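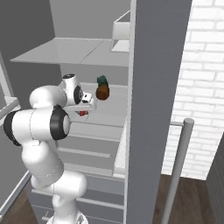

Handout 6: notes from the Kustness open day

Robots and Manipulation, second half of the module. Read before the seminar, bring a copy. Slides go up when I get the room booking sorted.

Where we went

Kustness, the demo building on the Sultstead site. Open day, so public as well as students, and quite noisy in the main hall. Our slot was upstairs: simulator session first, then the real arm, then questions. Those who missed the coach, these notes cover most of what you need for the coursework.

The simulator session

Kitchen-type world. Cabinet with shelves and drawers, one arm, two fingers on the hand, small items to move about. The task shown to us was shelf work: reach in, take the thing, bring it out without hitting the board above. Sounds easy. The arm has to get its elbow past the drawer fronts and its hand in under the upper shelf, so there are far fewer good poses than you'd think.

Look at the pineapple. Not on the shelf, and the fingers are beside it, not round it. Keep that in mind for Question Sheet 3. What would you need to know before you could say whether it is held, falling, or simply placed there by the software? One still won't tell you. List the values you would ask the simulator for (hint: contacts, velocities, wether gravity is on for that body).

Second thing to notice, red item on the shelf under the hand. Partly hidden. A planner with the full world model knows exactly where it is. A planner working from a camera at this angle does not. We came back to this at length in the questions.

Terms used on the day

Reach: how far the hand can get. Not the same as how far it can get and still point the right way.

Clearance: smallest gap between any part of the robot and anything it shouldn't touch. Includes the elbow. Everyone forgets the elbow.

Pre-grasp: the pose just short of closing the fingers.

Contact model: the rules the simulator uses when two bodies meet. Cheap ones let things sink into each other or jitter.

Episode: one try at the task, start to finish, then reset.

Numbers given by the presenter

Copied down fast, check against the slides.

3,000 episodes per training run on the shelf task
229 different starting layouts for the items
20 seconds allowed for each episode before it is stopped
43 layouts kept back for testing, never used in training

Somebody asked if the 43 are part of the 229. They are not. Separate set.

Dinsa

Dinsa is the planning software they use here. Takes the start pose, the goal pose and the shapes of everything nearby, gives back a path. We saw it run twice on the same problem and it gave two different paths, both fine. It samples at random, so fix the seed if you want the same answer twice. Do this in your coursework please. Last year half the reports could not be repeated.

Shapes are simplified before planning. Drawer handles are the usual trouble, long thin bars that stick out a little. Leave them out and the path looks lovely and clips a handle on the real thing. Put them in at full detail and planning slows right down. Their answer is a plain box round each handle, slightly too big.

The real arm

Shorter session, behind a rail. Shelf unit borrowed from the Ostuswood project, so the heights did not match the simulated one and they had to re-enter them by hand. Took longer than the demo. Worth seeing though, this is what the job is mostly like.

Three tries, two good. On the other one the item was nudged back before the fingers closed and the arm carried on and lifted nothing. No check on grip width after closing. Easy to add, and they said it is on the list.

Points from the questions

Lighting in the simulator is very even, soft shadows, little glare. Real kitchens not like that. They vary the light in later runs.

Friction values are mostly guessed, then adjusted untill the simulated slip looks like the lab slip.

Speed is kept low near the shelf and raised outside it. Two limits, not one.

For the seminar

1. Sketch the arm and cabinet from the side. Mark where you expect the smallest clearance.
2. Write a test, in plain words, that decides whether an item has been grasped.
3. Say what you would change in the layout to make the red item matter to the plan.

One page in total. Sketches by hand are fine. The next visit is in June, list on the office door, put your name down early as the coach is small.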